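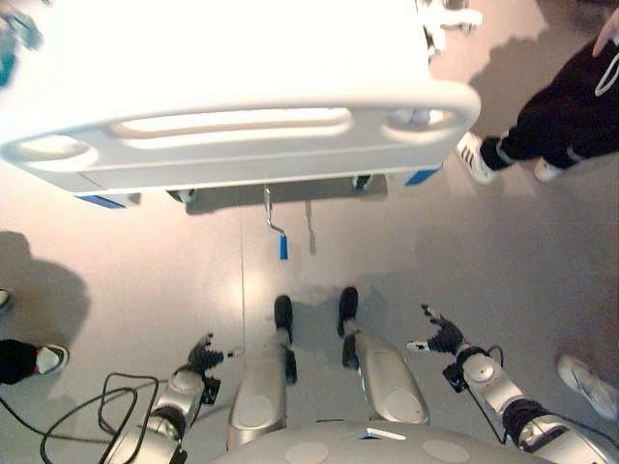

**Plinwood Home Nursing Loans — progress report, 8/16/21**

The loan scheme now has 18 beds out with families in Tadis and Rikudside. Delivery costs came to 2,000 for the period, against a budget of 3,000. Most of the saving is from Lahcen Bouzid sharing van runs with the Farouk depot.

Bouchra Bensaid has taken over the waiting list. Requests for mattresses are up and we are short of the wider size. Two families asked to keep their bed past the agreed term and we said yes to both.

Carer training has been slower. Ákos Gál ran the lifting and turning session in Tadis, but the Rikudside one was put back to September — the hall was double-booked.

We would like to move 2,000 from printing to mattress covers. Shengli Ding has the revised budget and can send it on request.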